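# Why Does a Kettle Make So Much Noise About It?

A kettle has one job. It makes water hot. You would think a thing with one job could do it quietly, but no. It ticks, it hisses, it rumbles like a truck on a gravel road, and then, right before the end, it goes strangely hushed. Grown-ups hear this every morning and never ask about it. They are busy looking for a mug.

You have more time, so let's ask.

## First, the heat

An electric kettle has a metal part at the bottom called a heating element. When electricity pushes through it, the element gets hot, a bit like your hands when you rub them together, only much more so. That's what the cord is for. A kettle with no cord and no stove under it is a vase.

The water touching the bottom warms up first. Warm water is a little lighter than cold water, so it floats up, and the cold water sinks down to take its turn. Round and round it goes. This is called **convection**, and it is why you don't have to stir a kettle.

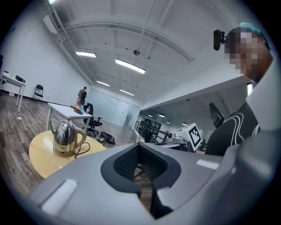 A lot of kettles are made of stainless steel on the outside. Steel is tough and doesn't rust easily. It is also very good at passing heat along to anything that touches it, and your fingers count as anything. So the people who design kettles put the handle in something else, such as plastic or wood. Heat crawls through those slowly. The handle stays cool enough to hold while the metal next to it is hot enough to make you say a word you'll be asked not to repeat.

The knob on the lid gets the same treatment, for the same reason.

## Now, the noise

Down at the bottom, some of the water gets so hot that it turns into a gas called **steam**. It makes tiny bubbles. The bubbles set off for the top, feeling pleased with themselves, and run straight into cooler water. The steam turns back into water and the bubble caves in. *Tick.*

One bubble is a very small tick. But there are a great many of them, all collapsing at once, and together they make the rumble. Water boils at 100 degrees Celsius if you live near the sea. When the whole kettle gets close to that, the bubbles stop caving in. They make it all the way up and pop at the surface, which is a softer sound. That's the hush.

So a loud kettle isn't boiling yet. A quieter one nearly is. It's the wrong way around, and you may enjoy telling people this while they wait.

## Who turns it off?

Many electric kettles turn themselves off. Steam drifts down a little passage to a switch, and inside the switch is a strip made of two metals stuck together. When it heats up, one metal grows more than the other, so the strip bends. The bend flips the switch. *Click.* It has no computer and no opinions, just a bendy strip.

This works best with the lid shut. If you leave it open, the steam wanders off into the room and the strip may never hear the news.

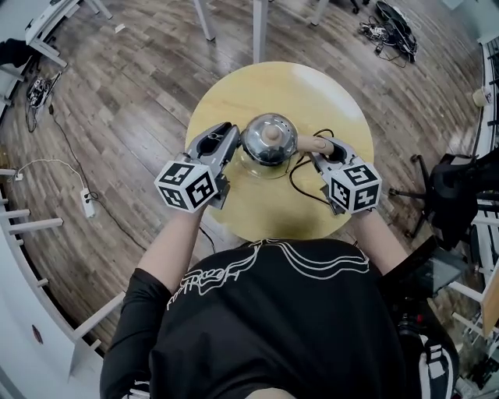 Jocelyn Dumlao wrote in to say that her kettle in Belmonte boils at 87 degrees and she'd like to know if it is broken. It isn't, Jocelyn. You live up a mountain. There is less air pressing down on the water up there, so the bubbles can form and escape before the water gets as hot. Your kettle is fine. Your tea may be a bit weak, and your pasta will take its time.

## Try this (with a grown-up)

Ask a grown-up to fill a kettle to the proper line and switch it on. Stand well back from the spout. Shut your eyes and listen for the ticks, then the rumble, then the hush. Put your hand up when you think it's about to click off.

Steam can burn you worse than you'd expect, so keep your face and hands out of it, and let the grown-up do the pouring. They were going to want that mug anyway.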